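Beltcombe Certificate in Early Childhood Support
Unit 6: Tabletop activities for everyday hand skills
Week 2 handout: Spooning, pouring and fastenings
Updated Monday, November 17, 2025

Read these notes before the practical. Bring an apron and a small screw-top jar. Everything else is in the Giraldo room cupboards, apart from the latch boards, which live on the shelf over the sink.

1. What the unit covers

Last week was on setting up a room. This week is on what goes on the table. The activities are old ones and most of you will have done them as children: moving rice or oats from one container to another with a spoon, pouring from a jug, opening and closing latches, folding a cloth. They cost very little and the materials keep for months if they stay dry.

The hand skills involved turn up later in eating, dressing and using a pencil. For the assessment you need to be able to name the skill in each activity. You do not need the anatomy from the Avum reading, although the first chapter is worth a look if you have not studied the hand before.

2. Spooning dry grains

The child moves grain from a full container to an empty one, then back again. There are four parts to watch.

Grip. Younger children hold the spoon in a fist with the palm down. Do not correct this. The palm-up grip comes with practice and with a spoon of the right weight.

Loading. The spoon has to go in at an angle and come up level. Children who push straight down get an empty spoon and often blame the grain.

Carrying. The wrist has to stay still while the arm moves. Most spills happen on this leg, so start with the containers close together and widen the gap over several sessions.

Tipping. The spoon needs to be over the container before the wrist turns. A narrow opening makes this harder. A wide bowl is the easiest target and a drinking cup is a fair bit harder.

Choice of grain matters more than people expect. Dry rice is heavy for its size and slides off the spoon quickly. It also bounces. Rolled oats are light, cling together a little and stay where they land, so they suit a first session. Lentils sit between the two. Leave flour and semolina for outdoors.

Measure 300 grams of grain for a table of children sharing a tray. Less than that is fine for one child. A full container looks generous but it makes loading too easy and the spills too big. A shallow layer across the base asks for more careful work, as the spoon has to be laid nearly flat and drawn along the bottom.

3. Containers and spoons

Clear containers let the child see the level change, which keeps interest going for longer than you might think. Light plastic cups tip easily when the spoon knocks the rim. Let the child steady the cup with the other hand. Using two hands for two different jobs is one of the outcomes on your checklist, so write it down when you see it.

Coloured bowls help children tell the containers apart and give you words to use: from the pink one, into the clear one. Avoid bowls with patterned insides, where pale grain gets lost.

Use real metal spoons. A dessertspoon is a good general size. Teaspoons come later, and so does the long-handled kind, which moves the work up towards the shoulder. The Skedard catalogue has short-handled spoons under item 77, but an ordinary spoon from the kitchen drawer does the same job.

4. Latch boards and other fastenings

A latch board is a panel or box with several fastenings on it. Show one fastening, then take your hands away. Do not name the next one to try. Many children will work the same latch over and over before moving on, and this is to be left alone.

Check before each session that nothing has worked loose and that no door closes hard enough to pinch. Wipe timber with a damp cloth only. Do not soak it.

Keys belong with this group too. Turning a key uses the same rotation of the forearm as tipping a spoon. Use large keys on a ring that the child cannot open, and count them in and out.

5. Laying out the table

One activity in front of the child, the others further back. If a latch board and a spooning activity are out together, the board goes behind and the containers go in front, with clear space between them for the spoon to travel. Folded cloths go to the back corner, close enough to reach for wiping up.

A plain, pale tabletop is good for most of this work. White rice can be hard to spot on it, so put a dark tray underneath if you are working with rice and want the child to do the sweeping up.

White grains in the clear cup, oat-like grains in the pink bowl, latch board behind: 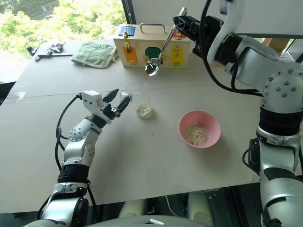 One comment left on the course page after the July block asked whether two kinds of grain should ever be out at once, as in the commenter's own room they were mixed within minutes and the lot went in the bin. Mixing is likely and you should plan for it. If the grains must stay separate, put out one at a time. If you are happy for them to mix, keep a jar marked "mixed" and use it again next session. Sorting rice out of oats with a sieve is a good activity for older children in its own right.

6. Safety and allergies

Dry grains are a choking risk for children who still put things in their mouths. Sit with the child for the whole activity. Oats and wheat products are not suitable where a child has coeliac disease or a related allergy, so check the enrolment forms first and use rice if there is any doubt. Wash hands before and after. Grain that has been on the floor does not go back in the jar.

Sweep straight away. Rice on a hard floor is slippery.

7. For the practical

Work in pairs. One person does the activity with the wrong hand while the other fills in the observation sheet. Then swap. Do spooning first with the containers touching, then with a hand's width between them, then with a cup as the target. Note where the spills land each time.

Hand in the sheet before you leave. On the back, write which grain you would choose for a child's first try and how you would change the activity in the second week.

Reading for Week 3: the section on jugs and water play. Bring a towel.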